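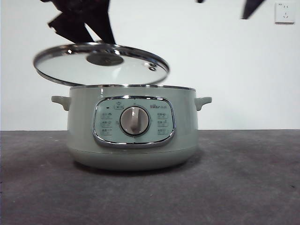
Chapter 8
Steam, Simmer and the Patient Cook

My first teacher, Pirmin Bachmann, kept a kitchen in Grundevcombe where the windows were fogged from September until spring, and I learned more about water there than I ever did in a classroom! He would set a pot of beans going before breakfast and then talk (at great length, I'm afraid) about everything except beans.

In this chapter we look at what happens to water as it warms, and why a gentle simmer and a hard boil give you such different suppers. At 80 degrees Celsius you'll see small bubbles and a few wisps, and many foods are already cooking nicely. Go up to Palden, at 3,410 meters, and water boils well before it reaches 100, so your potatoes will want a good deal longer.

Before you read on, put a small pan of water on to heat and write down what you see and hear each minute. Keep your notes handy, as we'll come back to them in Exercise 41.

Key words: simmer, boil, vapor, condensation, pressure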